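# Laltach table linen notes

Hi, and welcome to my folder of notes on placemats. I started it in August because I kept answering the same questions by email, and it has since grown to cover the runners and the few coasters we own as well. If you've borrowed anything from the Laltach cupboard, or you're thinking of adding to it, please have a read of the bits that apply to you.

Last tidied up: 18 Nov 2024

## What's in the folder

- `mats.csv` – one row per placemat, with weave, colour, where it came from and what's wrong with it
- `runners.csv` – same idea, fewer rows, messier notes
- `care.md` – washing and storage, mostly Siv Vik's work
- `swatches/` – scans of fabric scraps, named by shelf code

There are 80 rows in `mats.csv` at the moment. A handful are mats we've given away, and I've left those in with `gone` in the status column so the shelf codes don't get reused. Please don't delete them!

## The columns

`shelf_code` is the tag sewn or pinned to the back. Some of the older tags have faded, so if you can't read one, leave it blank and put a question mark in the notes.

`weave` is plain, twill, basket, or `other`. I had a much fussier list to begin with (Stellan Hägglund will remember the arguments) and it was hopeless, as we'd all pick something different for the same mat.

`colour` is free text. Write what you'd say to a friend. "Cream" and "beige" both turn up a lot and I've stopped trying to separate them.

`edge` covers hemmed, fringed, scalloped or frayed, and you can use more than one. A scalloped edge that's begun to fray gets both words, in that order.

`lies_flat` is yes or no. Put the mat on a hard table, smooth it once with your palm, and go and put the kettle on. If a corner is up when you get back, it's a no.

## On light mats and dark tables

Most of my favourites are the pale woven ones, and I like them best on a black table. You see the weave so much more clearly, including the faint diagonals that vanish completely on pine. Njål Myklebust prefers them on a warm terracotta background and he's got a point for the creamier ones – the colour comes up a bit richer.
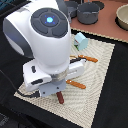
The downside is that a dark tabletop shows every crumb and every bit of lint the mat sheds, so give it a wipe before you lay anything. I also don't mind a mat sitting at an angle to the table. Mpho Mkhize squares hers up with a ruler, and we've agreed to differ.

For a fine grid texture, look from low down with a lamp off to one side. You'll pick up pulled threads that way much faster than from straight overhead. Mark them in `notes` with whichever corner is nearest, taking the tag corner as bottom left.

## Washing and storing

The full version is in `care.md`, but briefly:

- Shake outside, then spot clean with cool water and a soft cloth.
- Cotton ones can go in the machine on a gentle cycle, 28 degrees or whatever your machine has closest to it.
- Straw and paper weaves never go in the machine. I've lost three that way and I'm still cross about it.
- Dry flat, out of the sun.
- Store flat in stacks of eight at most, with the biggest on the bottom.

Don't roll the stiff ones. They take on the curl and you'll be weighing them down with cookbooks for a fortnight.

For frayed edges, Siv runs a line of small stitches just inside the damage and trims what's hanging. It's neater than glue, which goes yellow and crunchy on pale fibres. If you're not a sewer, put the mat in the mending basket with a note and one of us will get to it.

## Known problems

The `source` column is patchy. Anything marked Dobre came in one big box with no paperwork, and I guessed the fibre by feel. The Ornier mats are better, though two different sizes share a label and I haven't remeasured them all.

Sizes are in centimetres and were taken by different people with different tapes. Expect them to be out by a little, more so on the fringed mats, where some of us measured the fringe and some of us didn't.

## Adding a mat

Copy the last row, change everything, and take the next free shelf code. Sølve Wallin looks after the tags, so ask him for a fresh one before you put the mat away. Swatch scans are welcome if you've got an offcut, but please don't snip a good mat to get one.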